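Deposit Return at Gritlow Stores: Your Questions

Print this page | E-mail this page

Last updated Feb 25, 2019

Which shops take bottles back?

All Gritlow stores with a full car park do, and so does the smaller shop in Ovville next to the bus station. The kiosks at Flasenska and the market hall do not have room for a return point and cannot accept bottles at the counter. Please don't leave bags outside them.

What can I return?

Drinks bottles and cans bought in any of our stores, as long as they carry the deposit mark. Glass beer bottles go in the crate bay to the left of the entrance. Wine and spirit bottles carry no deposit and should go to the bottle bank.

We can't take:

- milk and yoghurt drink bottles
- cooking oil bottles
- cleaning product bottles of any kind
- jars

How much do I get back?

The deposit is printed on your original receipt as a separate line under each drink. You get back the same amount. For glass beer bottles there is a second deposit on the crate, and you only get that if you bring the crate.

Do I need the receipt?

No. The return point reads the bottle and not the receipt. You only need the receipt if you think you were charged the wrong deposit in the first place, and in that case go to the service desk.

Should I take the label off?

No, leave it on. The code on the label is what tells us there is a deposit to pay. A creased or faded label will usually still read if you smooth it out by hand. If it has come off altogether, we can't pay, even if you have the label with you in your pocket.

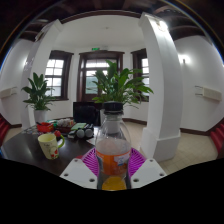
Cap on, label on.

Can I crush bottles to save space?

Please don't. Plastic bottles and cans have to keep their shape until they have been read. After that they are pressed flat in the back room.

Do bottles have to be empty and clean?

Empty, yes. A quick rinse at home is welcome, above all in summer, but we don't refuse a bottle that held juice and smells of juice. We do refuse bottles with cigarette ends or other rubbish inside.

Do I leave the cap on?

Yes. Caps are recycled along with the bottle, and they stop the last drops running out into your bag. A bottle with no cap is still accepted.

Is there a limit?

You can return up to 60 items in one visit. If you are collecting for a club or a school, ring the store first and ask for a morning slot, when the yard door can be opened for you. Slots last 30 minutes.

How long is my voucher good for?

Vouchers are valid for 50 days from the day of printing, in any Gritlow store. You can spend one at the till or ask for cash there. Lost vouchers can't be replaced. A torn voucher is fine if the long number can still be read.

I bought Kollár mineral water somewhere else. Will you take it?

If it has the deposit mark, yes. Kollár sells the same water in two sorts of packaging, with and without deposit, and the older stock without the mark is still in some shops. The mark is next to the code, not on the cap.

The return point was full or out of order. What now?

Tell a member of staff. During February we are replacing the units in the Ovville shop one at a time, so expect a queue there – the store by the ring road is usually quieter. If your voucher didn't print, go to the service desk the same day. Staff can look up the last returns. Claims made later are passed to head office and an answer can take 72 hours.

Can I give my deposit to charity?

Yes, press the green button before you finish. The sum goes to the local good cause shown on the poster in that store. It changes twice a year. Once you have pressed the button we can't undo it.

Print this page | E-mail this page

Comments (4)

mop_and_bucket
The Flasenska kiosk used to take them over the counter. Why did that stop? It's a long way to the next one with two bags and no car.

Gritlow Customer Team
Hello, we stopped because there was nowhere safe to store them overnight. We have passed on your comment about the distance.

redgate
50 days is too short for the vouchers. I found three in a coat and the till wouldn't have them. Please think about making it longer.

TeaAt4
Useful about the Kollár water, I'd been looking for the mark in the wrong place. Do small juice bottles count the same as big ones?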